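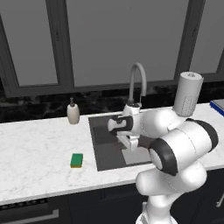 Yatziri Cortés wants to know why we'd buy a second arm before we've worn out the first one, and she asked it twice, once in the planning doc and once by leaning into my doorway with a sandwich. Fair question. I told her I'd put the whole argument in the notebook so she could poke holes in it where everyone can see, so, November entry, 4:40 pm, coffee number too many.

Short version: I don't think we should buy a second arm. I think we should buy grippers and compute, and put the arm off until spring.

Long version. I spent most of today going through the sink task in sim, because the sink is where every one of our budget arguments ends up. The hand has to go down inside the basin, the faucet is standing right there behind it, and the wrist has to get past all that on the way in. On an open counter almost any arm in our price range would do. At the sink you start caring about wrist size and how long the fingers are, and that's what the catalogs are worst at telling you! Flustov gives you a lovely reach diagram and then one sad little drawing of the wrist with half the dimensions missing. I've emailed them. Ochoa at least sends a CAD file if you ask nicely.

So the plan was: set up the kitchen, put the sponge on the counter, send the arm into the basin, and see which purchases the task is really asking for. Notes so far, in no order:

- Reach is fine from where I've got the base now, out in front of the cabinets. I had been about to ask for a rail so the arm could slide sideways. Dropping the rail from the list (yay) unless somebody wants the far end of the counter too.

- Fingers. The stock ones get down near the basin floor but I don't love the wrist angle I need to do it. Longer fingers are $400 a set from Ochoa. I want 2 sets, one on the arm and one in a drawer, because we will snap one. We always snap one.

- Sponge is a soft thing and sim is bad at soft things. Don't let me spend money based on how the sponge behaves in there. I wrote this on a sticky note as well.

- Window panes are flat gray for now. Doesn't matter for reach. Will matter a LOT once we get to the vision work, so whoever picks up the camera budget, please come talk to me before you price anything, glare off the real sink is going to be its own headache.

Compute. This is the one I expect a fight over. The workstation under my desk does the rendering and the planning and also, apparently, everybody's spreadsheets. The Holtden quote is $3000 for a box that would just sit there and run trials overnight. I keep going back and forth. If we rent time by the hour it's cheaper right up to the moment it isn't, and last spring we blew past that moment in a week and a half and I had to write a groveling email. I'd sooner own the thing.

What I'm leaving off: the second arm, the rail, the fancy quick-change mount (sorry, I know two of you have it bookmarked), and the demo kitchen from Udaldale. The Udaldale people build a very pretty mock counter with a working faucet, and I want it, and we can't put it anywhere. Their smallest one still doesn't go through our door. I measured. Then I measured again holding the tape differently, in case that helped.

Yatziri's other point was that if we wait until spring on the arm, the lead time pushes us into summer and we lose the students. I don't have a good answer for that one. Possible middle way: ask Flustov to hold the current price without a deposit. They did it for us once before, but that was a different sales rep and a much smaller arm. I'll call tomorrow morning before the group meeting.

Also need to ask:
Does the finger warranty cover water? The product page says "splash" and I don't know what a splash is, legally.
Who signs for things over the card limit now?
Is the spare controller in the cage any good or are we just storing it?

Leaving the sink setup saved as is so people can open it and move the base around before they vote. If you change the counter height, please save it under a new name. More tomorrow after the Flustov call.

Filed under: Bench Notes, Equipment & Purchasing, Simulation

Contact the lab | © Bench Notes, all rights reserved | Back to top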